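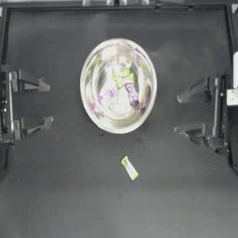

The inside of a shiny steel bowl works as a curved mirror.

Why Your Face Looks Strange in a Spoon
Light and Materials, Part 2
Written by Morenike Shehu for the Prerimetti Young Readers' Science Pages

Pick up a clean metal soup spoon and look into the hollow side. Your face is upside down. Turn the spoon over and look at the back. Your face is the right way up, but it is small and your nose looks too big. The metal is the same on both sides. The difference is in the shape.

How a mirror sends light back

Light travels in straight lines. When it hits a surface, some of it goes into the material and some of it comes back. Light that comes back is said to be reflected.

A reflected ray follows a rule. It leaves the surface at the same angle at which it arrived. If a ray hits a flat mirror at a slant of 30 degrees, it leaves at a slant of 30 degrees on the other side. If it arrives at 70 degrees, it leaves at 70 degrees. This is called the law of reflection, and it is true for every mirror of every shape.

On a flat mirror, all parts of the surface face the same way. Rays that arrive side by side also leave side by side. The picture you see, called the image, keeps its shape.

Smooth and rough surfaces

A sheet of paper also reflects light, but you cannot see your face in it. Under a microscope, paper is bumpy. Each bump faces a different way, so the rays scatter in all directions. This is diffuse reflection.

Polished metal has only very tiny bumps. Most of the rays leave in an orderly way. This is specular reflection, from an old word for mirror. A scratched pan gives a blurry image because the scratches scatter part of the light. A matte tabletop scatters nearly all of it.

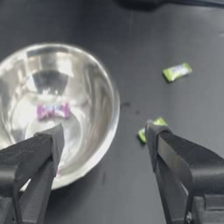
Surfaces that curve inward

A surface that curves inward, like the hollow of a spoon, is called concave. To remember the word, think of a cave.

Each small part of a concave mirror faces a slightly different way. Rays that arrive side by side are turned toward one another and meet near a place called the focal point. For a mirror shaped like part of a ball, the focal point is halfway between the mirror and the center of that ball.

If you are farther away than the focal point, the rays from your forehead and the rays from your chin cross before they reach your eye. The image is upside down. If you are closer than the focal point, they do not cross in this way. The image is upright and larger than you are. Makeup mirrors are made to be used at this close distance.

A bowl is often more complicated than a spoon. The bottom may be nearly flat while the sides are steep. Each part makes its own image, and the images are stretched into bands and streaks. A colored object near the bowl may show up as a long smear with no clear outline.

Surfaces that curve outward

The back of a spoon is convex. It turns rays away from one another. The image is always upright and always smaller than the object. It also takes in a wide view, so convex mirrors are used at blind corners and on the passenger side of cars. 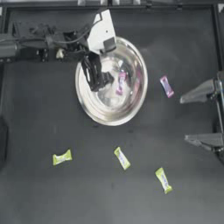
Try it: finding the focal point of a spoon

You need a large shiny spoon, a ruler and a pencil. Do not use sunlight. A concave mirror can gather enough of it to hurt your eyes or burn paper.

1. Hold the spoon at arm's length with the hollow side facing you.
2. Place the tip of the pencil almost against the metal. Look at its image. It should be upright.
3. Move the pencil slowly toward yourself.
4. Stop when the image becomes a blur that fills the spoon. The tip is now near the focal point.
5. Measure from the deepest part of the spoon to the tip of the pencil. Write the number down.
6. Repeat with a smaller spoon and compare.

A spoon that is more sharply curved has a shorter focal distance.

Words to know

Concave: curved inward.
Convex: curved outward.
Focal point: the place where rays that arrive side by side meet after reflection.
Image: the picture of an object made by a mirror or lens.

Next in this series: Part 3, Why a Straw Looks Bent in Water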